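双臂工位 夹爪对比试用 开机前安全检查表(附批注)
工位:沥碗架小间,左右各一臂
日期:2021年7月26日
对比件:Pludar 指片、Morais 指片
控制器:Nanik 控制盒,现场只换参数,不换盒
表由 Desus 装配组填。写得急,看不清的地方当班来问。

填法:合格打“√”,不合格打“×”,暂缓写“缓”。批注写在项后,不要另起纸。

一、上电前

1. 急停按钮,左右各按一次,旋出复位。√
批注:右边那个旋出来有点涩,能用。下次换件时带一个备用的来。

2. 臂底座螺栓,扳手复紧。√
批注:底座都固定在前横梁上,先紧横梁再紧底座,顺序别反。划线笔标记重新描过,老标记擦掉了。

3. 臂外侧线缆,走线、扎带。√
批注:臂伸到架子里面去的时候线圈会往外鼓,扎带别勒死,留一指。左臂夹爪上头那段卷线,抬腕时盯一下,别让它搭到指片上。

4. 壁上挂件。√
批注:后壁搁板是透明扎带绑在铝梁上的,手推不晃就行。左壁黑色挂钩架同样推一下。钩头朝外,腕部相机外壳过去的时候要留余量,轨迹里已经加了避让,没加之前的旧轨迹一律不许跑。旧轨迹文件已挪到停用目录,谁要用先改名再说。

5. 地面印花衬垫,平整、无翘边。√
批注:碗架那一侧的垫子压实。翘边会顶到指尖,力控马上报过载。

6. 地面碎屑。×
批注:左壁跟地面接缝的金属条边上有一道灰和碎渣,垫子上也有白点。吸尘器过一遍再开始,指片内侧的小白垫粘上渣,摩擦就不对了,两家的数据没法比。不要用湿布,垫子会起皱。

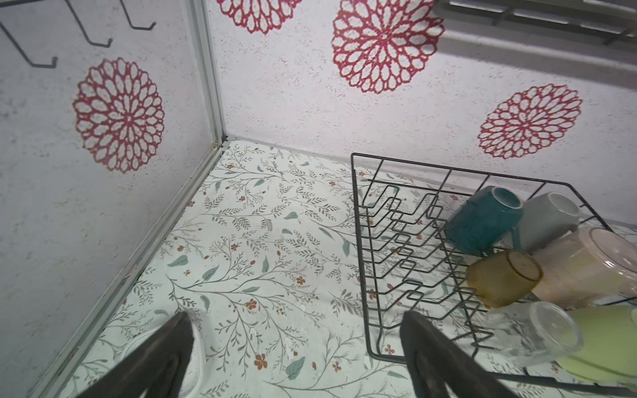

7. 腕部相机镜头,擦拭、对焦。√
批注:无尘布,一个方向擦。对焦环锁紧后再点一滴胶,上回就是没点胶,跑到一半糊了,整组重来。

8. 相机固定支架螺钉。√
批注:俯拍那台够不着,搬梯子。梯子用完收走,别放在臂的活动范围里。

二、上电后、空跑

9. 回零。√
批注:先左后右。两臂不许同时回零,Nanik 的盒子没有互锁,靠人看。这条写了好几遍了,还是有人图快。

10. 限速。√
批注:空跑限到32%,带物一律再低一档。改完参数要点保存,光点应用重起就没了。

11. 夹爪开合。√
批注:Pludar 开合2,000次以后复查销轴,计数器在控制盒第二页。Morais 的没有计数,手写在本子上,漏写算没做。

12. 指片间隙,张开到位。√
批注:Pludar 的张得开,夹倒着的杯子有余地。Morais 张得小一点,但是合上稳。先别下结论,样本太少。

13. 碰撞检测灵敏度。缓
批注:出厂值太敏感,蹭到碗架的铁丝就停。调低两档之后倒是不停了,可真撞上去也停得晚。这项没定之前,手不许进工位,哪怕是捡个杯子。要捡先按急停。

14. 两臂工作区划分。√
批注:以碗架左边那根外框为界。右臂管架内,左臂管架外。需要换手的动作今天不做。

三、带物试抓

15. 碗架位置。√
批注:架子不固定,抓取时会被带着走。每组开始前对一下衬垫上的花纹,对不上就挪回来。不要在垫子上贴胶带,腕部相机会把胶带边认成物体边。

16. 抓取对象,材质登记。√
批注:陶瓷、玻璃、塑料分开记。玻璃的先低力,逐级往上加,不许跳级。透明件深度图空洞多,Morais 自带的深度补全开着和关着各跑一遍,记清楚是哪一遍。
有裂口、缺口的一律不上。碎一个就停机清场,戴手套捡,捡完垫子抖干净。

17. 架外小件与空地面。×
批注:夹爪下探点附近还有白色碎屑,第6项的活没干完就往下走了,退回重做。
左下角那只带圆角的白色塑料盒也离得太近,挪开再跑。
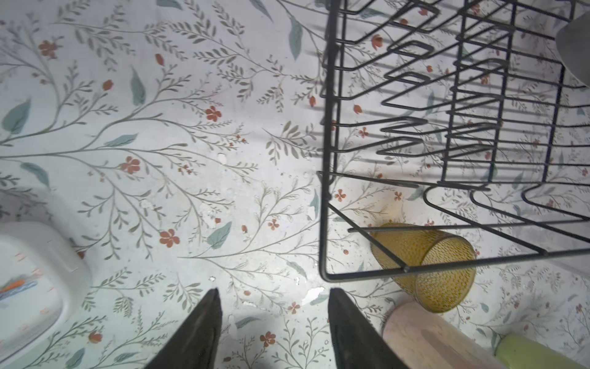
下探高度也要跟着改。现在的下探点是按空地面标的,碗架底边的铁丝比垫子高出一截,指尖斜着进去先碰铁丝,再碰杯子。Pludar 的指片宽,这个毛病更明显;Morais 窄一些,但角度给大了照样卡。改法:进架之前先抬高9毫米,到位后再慢下,接触力过线就退,不要硬挤。退的时候原路退,别让它自己规划,上次自己规划绕到分隔丝底下去了。

18. 分隔丝处的进出角。√
批注:平着进容易钩住U形的弯,竖着进才行。腕部转角限位放开一点,控制盒第四页。放开之后线缆要再看一遍(见第3项)。

19. 相机曝光。√
批注:自动曝光关掉。铁丝在垫子上有影子,自动一跳,影子和铁丝就分不清了。手动定一个值,两家夹爪都用这个值,不许中途改。

20. 识别误报。缓
批注:墙上红色花纹被当成物体两次,都在后壁。先用遮罩把墙面屏掉,只看地面和架子。要不要换素色墙纸再议,我的意见是别换,换了就没难度了,回头到别的工位照样误报。

21. 俯拍相机标定。√
批注:标定板放平,四个角都要拍到。重投影误差超了就重标,不要凑合。俯拍与腕部的时间戳差先对齐再开录,Nanik 的盒子重启之后会飘。

22. 双臂同时在位。√
批注:右臂进架,左臂停在架外,夹爪朝地面中间。左臂这时候断使能但不断电,断电会往下掉。右臂动作范围内有散放的小件,先记位置,碰倒了也照记,别扶。 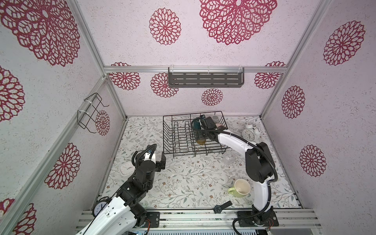

图三 双臂在位,右臂夹爪在碗架上方

23. 散放件。√
批注:钟、腕表、杯子这些轻的、扁的放前面和两侧,玻璃碗放架子边上要留够夹爪转身的空。腕表带子软,夹爪压下去会滑,今天只当障碍物,不抓。双铃闹钟上面两个铃容易被臂肘刮到,过去时肘部抬高。

24. 前横梁下方通风板。√
批注:不要拿东西堵。板旁边露着的蓝色电路板,水和金属屑都不许靠近,后面加个罩子。罩子没来之前,吸尘器的金属管头别用,换塑料的。

四、两家夹爪,临时意见

Pludar:力气够,张口大,换指片快,一把内六角就完事。缺点是指片宽,架子里转不开;低力档抖,夹塑料件时抖得更明显。
Morais:低力档平顺,玻璃件我更愿意用它。缺点是张口小,粗一点的杯子要对得很准;接头朝外侧伸,靠墙干活时要防着挂钩。说明书上的扭矩单位跟界面上的不一致,换算了一下才敢开。
控制盒:Nanik 够用。没有互锁这点我不放心,10月换新版固件之前,双臂同动全部不批。

五、收工

25. 夹爪张开,臂回停放位,先断使能再断总电。√
26. 指片取下,编号装袋,两家不要混装。√
27. 玻璃件放回架内,杯口朝向随意,别叠高。√
28. 数据拷两份,一份留工位,一份交装配组。缓
批注:硬盘满了,拷了一份。明早补。

未关闭项:6、13、17、20、28。
其中6和17同一件事,清完一起销。13没定之前,带物速度维持现在的档,谁改谁签字。

复查:Desus 装配组当班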